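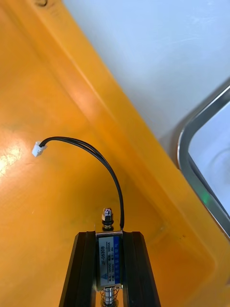

Apprendre en tenant la main

Chez Vestutov, on ne programme plus le tri des petits composants. On le montre.

Premier essai, premier raté. Je serre trop tôt, je remonte trop vite, et la pièce reste dans le bac. Kvido Gajdoš ne dit rien. Il remet tout en place, me rend les commandes -- « encore ». C'est comme ça toute la matinée, paraît-il, pour les nouveaux opérateurs. Encore. Et encore.

L'atelier de Vestutov occupe le fond d'une ancienne imprimerie. Néons, sol gris, café tiède. On y travaille à deux bras, commandés à distance par un opérateur assis à quelques pas. Pas de joystick : une paire de poignées articulées, bricolées maison, qui copient vos gestes au bras d'en face. Vous pincez, il pince. Vous hésitez, il hésite aussi. Et tout est enregistré, hésitations comprises.

Le projet s'appelle Julari. L'idée tient en une phrase : des pièces en vrac, des bacs, chaque chose à sa place. Facile à dire. Un électroaimant, ça va encore, c'est carré, ça se tient. Le fil, lui, traîne derrière, s'accroche, tire le voisin. « Le composant, c'est la moitié du travail, soupire Gajdoš. L'autre moitié c'est ce qui pend. »
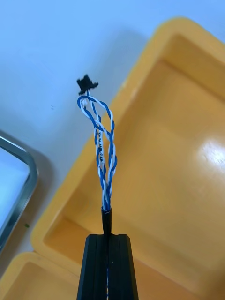
N° 646 -- page 4

Les câbles, donc. Le cauchemar de la maison. Un faisceau torsadé n'a jamais deux fois la même forme, et aucune règle écrite ne tient plus d'une journée. D'où la démonstration. On prend par la gaine, jamais par les brins. On lève droit. On attend que ça se calme, puis seulement on déplace. Ces petites choses là, un bon opérateur les fait sans y penser, et c'est justement ce qu'on veut récupérer.

Avant, l'équipe guidait le bras à la main, littéralement : on attrapait le poignet et on l'emmenait. Méthode abandonnée en juillet. Trop fatigant, et puis les doigts de l'opérateur passaient sans cesse devant les caméras. À distance c'est plus propre, mais on perd le toucher. Gajdoš le regrette un peu. « On serre à l'œil. Il faut du temps pour s'y faire. »

Au compteur, 646 démonstrations pour la série en cours. Toutes ne serviront pas. Un tri est fait chaque soir, à deux, devant un écran : les gestes brusques dehors, les prises ratées mises de côté. Mais pas jetées ! Une prise ratée puis corrigée vaut de l'or, m'assure t-on. Le robot doit aussi savoir se rattraper.

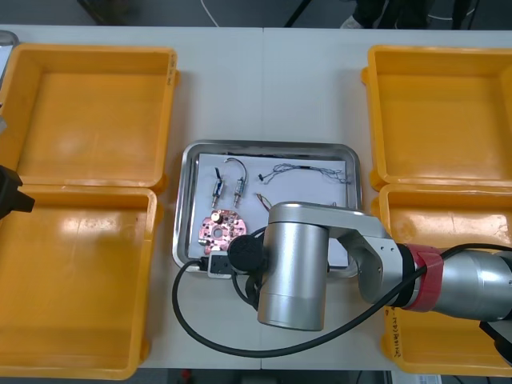
Dernière modification de la page : 13 août 2020

Le poste lui même est d'une simplicité désarmante. Un plateau inox au milieu, une feuille de papier au fond, des bacs jaunes-orangés de chaque côté. Quelques inscriptions manuscrites sur les bords. Les pièces changent d'une série à l'autre : une carte ronde percée au centre, un adaptateur secteur avec son long câble noir, des bouts de fil. On dispose, on démarre, on range, on recommence. La disposition ne doit jamais être trop soignée, sinon la machine apprend la table et pas le geste.

Qui paiera pour ça ? Böttcher, un recycleur d'appareils ménagers, suit le projet de près et voudrait un poste d'essai sur son site de Vostness. Rien de signé. Gajdoš reste prudent, il a déjà vu des pilotes s'enliser pour une histoire d'éclairage. Le plastique brillant, les reflets du métal -- ça suffit parfois à tout dérégler.

Je reprends les poignées après le déjeuner. Deux prises correctes de suite, une troisième presque. Le poignet fait mal, l'épaule aussi. À côté, un jeune opérateur enchaîne sans regarder ses mains, les yeux sur le plateau, et range un fil dans son bac d'un seul mouvement. Gajdoš note quelque chose sur son carnet. Puis il remet les pièces en place et me fait signe.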